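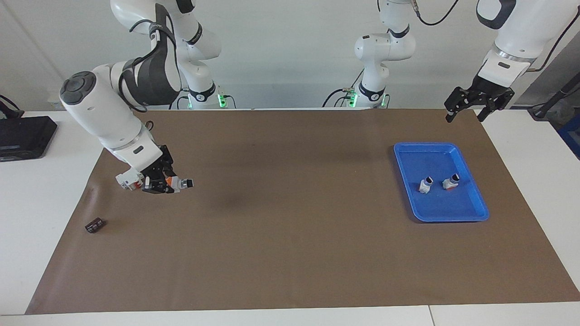 Graciela Ocampo wrote:
Members are reminded that the thread concerns clearing a work table at the end of the day. Small items should go back to the drawer before the mat is wiped.

Leanne Bickerstaff wrote:
I must disagree. At Ostov we wipe first and sort afterward - the drawer stays cleaner.

Graciela Ocampo wrote:
Small parts are easily lost in the cloth. Our office replaced 100 caps in July.

Eulalia Godoy wrote:
Would a shallow tray be acceptable under the current guidelines?

Graciela Ocampo wrote:
Yes, provided it is emptied daily.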